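Hirmont Art Supply Brings Back Its Water-Soluble Graphite, and Adds Color

Arts & Materials

Sketchers who have been rationing the last stubs of their Heitmann graphite sticks can relax. The sticks are coming back in October, and they're bringing company: a full line of tinted water-soluble graphite under the name Plokex, in 39 shades, sold singly and in sets.

The first boxes reached Hirmont Art Supply on Tuesday, ahead of the wider release, and the store put a tester set out on the front counter the same afternoon. By closing time the scrap paper pad next to it was full on both sides — trees, dogs, a very good teapot, and a lot of gray-green scribbles with wet brush marks dragged through them.

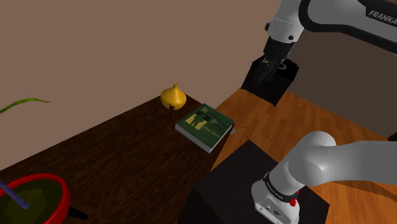
Arts & Materials: this fall

For anyone who missed the first run, water-soluble graphite looks and handles like an ordinary soft pencil until you touch it with a wet brush. Then the marks loosen and spread into a wash, somewhere between ink and watercolor, with a faint metallic shine when the paper dries. You can draw into the damp wash for a fat, dark line, or wait and put crisp detail over the top. The old Heitmann sticks did this beautifully, but they came in one color, a cool dark gray, and they were discontinued before a lot of people had even heard of them.

Plokex keeps the gray and builds out from it. The shades are quiet ones. There's a moss, a rust, a slate blue, a plum so dark it looks black until it gets wet, and a whole row of browns running from wheat to something close to coffee. Every one has graphite in it, so none of them will ever be as bright as a watercolor pencil. What you get in return is a set of colors that sit together on the page without any fuss. A landscape done with three of them looks like it was planned that way, even when it wasn't!

The sticks are solid pigment with no wood casing, wrapped in a thin paper sleeve that peels down as you go. They're thicker than a standard pencil and have six flat sides, which means you can lay one down lengthwise and cover a big area of sky in a few strokes. A handheld sharpener with a wide opening will put a point on them. Save the shavings, by the way. Dropped into a little dish with a few drops of water, they make a perfectly usable paint.

Paper matters quite a bit here. On the smooth drawing paper at the tester table the washes slid around and left hard edges, fun for loose sketches but tricky to control. On cold-press watercolor paper the same sticks behaved much better, and the grain of the sheet caught the dry pigment in a way that made even a plain shaded square look interesting. Thin sketchbook paper will buckle. If that's what you have, use a water brush and squeeze gently.

A few of the darker shades stain. The plum and the darkest brown went down on damp paper and would not lift, even with a clean brush and a lot of dabbing, while the slate blue came up almost back to white. The chart folded inside each box marks the staining colors with a small filled square, so check it before you start on anything you might want to correct.

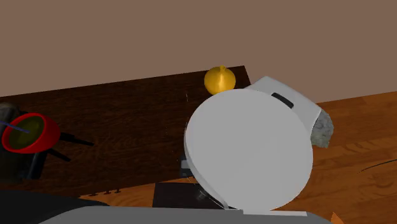

One early tester, Lullau, wrote in to say the gray is a shade warmer than the old Heitmann and takes a second or two longer to dissolve, so anyone matching an unfinished drawing should try it on a scrap first. The rust, the same note adds, is worth buying by itself, and mixes with the slate blue into a soft, smoky neutral that's hard to get from a tube.

That warmer gray is going to be the talking point for longtime fans. Side by side with an old stub, the difference is easy to see in a pale wash and almost impossible to see in a dark one. The new stick is also slightly harder. It breaks less when you lean on it, and it holds a point longer, but you do have to press more to reach the deepest black. People who draw small will probably like the change. People who work big and fast may miss the old buttery feel, at least for the first few pages.

Rewetting is one place where the new formula is clearly ahead. Washes that had dried overnight on the test sheets softened again with a damp brush, and a second layer could be worked into the first without turning to mud. The old sticks tended to set and stay put. If you want Plokex to stay put, the usual trick is a light coat of fixative between layers — spray it outdoors, let it dry completely, and then carry on.

They also get along well with other materials. Waterproof ink lines under a Plokex wash stayed sharp. Colored pencil went over the top with no trouble once the paper was dry. White gouache picked up a little of the gray from underneath, so use it thick and don't scrub. Wax crayon resisted the wash in the way you'd hope, leaving clean light lines through the dark, and it's a great way to do grass or rain.
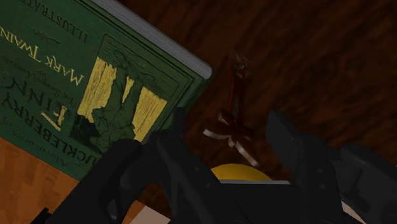
Image: Arts & Materials archive

Sets will come in flat tins of 12 and 24, plus the complete range in a two-layer box. The smaller tin leans toward landscape colors and includes two sticks of the plain gray, a smart choice, as that's the one everybody will use up first. The 24 adds the plum, the blues and a couple of pinkish browns that should be lovely for portraits. Single sticks will be stocked in all 39 shades from the first day, so there's no need to replace a whole tin when one color runs out.

Hirmont's opening order is 2000 single sticks and 700 tins, the biggest the store has placed for a drawing material. Reserved sets will be held for 30 days. The full box is expected a little later than the tins, and the store isn't taking reservations on that one yet.

A free demonstration table will run at Hirmont on the first Saturday the sticks are on sale, starting at 10 a.m. Paper, water and brushes will be set out, and every shade will be there to try, including the staining ones. Come with a sketchbook if you'd like to take your swatches home. Old Heitmann stubs are welcome too, for anyone who wants to compare the two grays on the same sheet.

If you're trying the sticks for the first time, start with the gray and one color. Draw something simple from life, a pear or a coffee mug, and shade it a little lighter than seems right, as the tone jumps when water hits it. Begin wetting from the lightest area and pull toward the dark. Rinse the brush often. Then let it dry all the way before deciding whether you like it, because the color shifts as the shine comes up, and the moss in particular goes from dull to gorgeous in the last few minutes.

Swatches of all the shades, painted on both smooth and cold-press paper, are taped up in Hirmont's front window and will stay there through October.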